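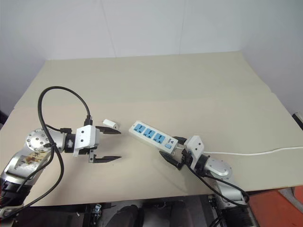

**Lemlem Woldegiorgis**
Project lead, Katsaros Letters

*To: Bruststead Fund, grants office*
*3rd October*

Quick one this time, the long version comes with the year-end accounts. Written between two phone calls so please excuse the shape of it.

## Where we are

Letters in the collection: 1,534. Cataloged to item level as of this morning: 1,436. What's left is nearly all in the last box, the one with the water damage, plus the postcards, which we keep putting off.

For anyone new at your end: the Katsaros letters are one family's correspondence, Cirnberg to Thessaloniki and back, three generations. Mostly Greek, some German, a few in a mix of both that I can only call kitchen language. The grant covers cataloging, transcription of a selection, and a small traveling display. It does not cover conservation. More on that below, sorry.

## Cataloging

Going well. Thanasis Deligiannis has kept the pace up since May and his dating of the undated letters is very good. He works from stamps first, then paper, then gossip. If Aunt Evanthia's hip is bad but the cousin isn't married yet, it goes in the gap between. We now record the grounds for every guessed date in its own field, so a later reader can disagree with us. I'd asked for that at the start and we hadn't done it. Done now, back-filled through box 4.

One correction to the last report. I said the wartime letters were complete. They're not, there is a break of several months and then a letter that starts "as I told you", and we don't have the telling. Could be lost in the post, could be with the other branch of the family. Manolis Kokkinos has written to them. No reply yet.

## Transcription

Behind. Paraskevi Economou is our only reader for the grandfather's handwriting and she has had other work. His lines slope down to the right, he runs out of page, then turns it and writes across what he's already written. Slow going whoever does it. The daughter's letters are easy by comparison and Myrto Chatzigeorgiou has finished all of hers that were on the list.

What I'd like to do, if you agree: swap part of the grandfather's selection for the daughter's later letters. The later ones are about the bakery, the rent, what flour cost, who was hired and who walked out. Better reading in my view and much more useful to the economic history people who have been asking. The grandfather's get cataloged and scanned either way, so nothing is lost, only postponed. Need a yes or no from you on this before I tell Paraskevi.
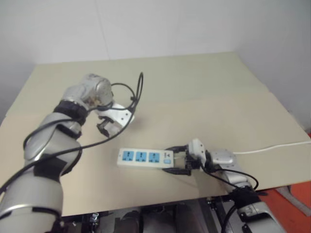
Spelling policy is settled. We keep the writer's spelling in the transcript and put modern spelling in the search index. Myrto argued for this and she was right, I had wanted to tidy. The daughter spells flour differently depending on how angry she is about the price and it would be a shame to lose it.

## Narkik

The catalog database. Works, mostly. Search across Greek and Latin letters is fixed, so "Katsaros" finds both. Accents still trip it up. If you type a name without the accent you get everything, if you type it with the accent you get less than everything, and it isn't clear which less. Ticket is open.

Export is fine. I ran a full export last week and opened it in a plain spreadsheet and all the fields were there in the right colums. Copy is stored off site.

## The damaged box

We have 7 boxes. The last one sat under a leak at some point before it reached us. Some bundles are stuck together, some of the ink has run. We've stopped separating them. Thanasis tried one bundle along the outer edge and it began to lift the surface, so he quit, quite rightly, and wrapped it again.

Needs a paper conservator. I have asked for a quote and will forward it when I have it. I know this is outside the grant. I'm asking whether the underspend on travel could go toward it, and if the answer is no then we catalog the box at bundle level and say so openly in the finding aid. Either is okay with me but I need to know which.

## Traveling display

Text for the panels is drafted in both languages. The English is too long. I keep cutting it and Manolis keeps putting sentences back, politely. We've agreed on 2 venues, the public library in Cirnberg and the parish hall, library first. The school wanted it too but their hall is being repainted and they couldn't give us a date.

No original letters will travel, only facsimiles. The family asked for this and it makes the insurance much simpler. The family have also asked us to leave out one sequence of letters, about a broken engagement, while a person named in them is living. I said yes on the spot. They are cataloged but closed, with a review date in the record. Tell me if your open access terms make that a problem, I read them again and I don't think so, section on personal data seems to cover it. 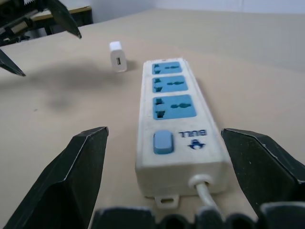
The audio part of the display is the bit I'm least sure about. Idea was readings of the letters, short, by people from the Greek community here. We recorded a few over the summer. The voices are lovely and the room was terrible, you hear the street all through. Myrto wants to redo them in the library's study room. I'd keep the old ones of Mrs. Papoulia at least, she read a letter her own mother is mentioned in and I don't want to ask her to do that again.

## Money

On track overall. Salaries as planned. Archive folders and boxes over, prices went up after we budgeted. Travel well under. Printing not spent yet, comes next quarter. Full sheet is attached to the portal entry, same layout as last time, except I've split out scanning as you asked.

## Next

- finish cataloging, box 7 at whichever level you decide
- postcards. really this time
- panel text final, to the printer
- re-record the readings if we can get the room
- Manolis to chase the other branch of the family again, by phone if the letter gets nowhere

## Need from you

1. Yes or no on swapping the transcription selection
2. Yes or no on travel underspend toward conservation
3. The right version of your logo for the panels, the one I have is blurry when it's printed large

If it's easier to talk, mornings are best, I'm at the desk until lunch. The selection question is the urgent one, Paraskevi has time comming free and I'd like to give her the list before someone else books her.

Lemlem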